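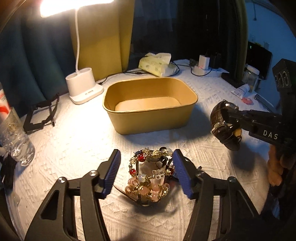 Brorholm will change its takeout packaging rules for food vendors on May 13, the town's public works office said. Vendors at the Gatura Street market must switch to containers without a plastic lining, or pay a surcharge of 7 cents per item. The rule covers open kraft-paper tubs with a rolled rim, such as the tan one on the white cloth, as well as cups and lidded boxes. Foil trays are exempt.

Yolanda Castellanos, who manages the town's compost site, said lined paper is screened out by hand and sent to landfill. "The lining does not break down in our cycle, which runs about 50 days," she said.

Vendors may use up existing stock until the rule takes effect. Suppliers must print the lining type on each case — a stamp on the sleeve is not enough. Daniyal Satti of Farouk Packaging said the firm already labels its cases this way. Applications for a hardship waiver go to Shanthi Ranasinghe at the licensing desk.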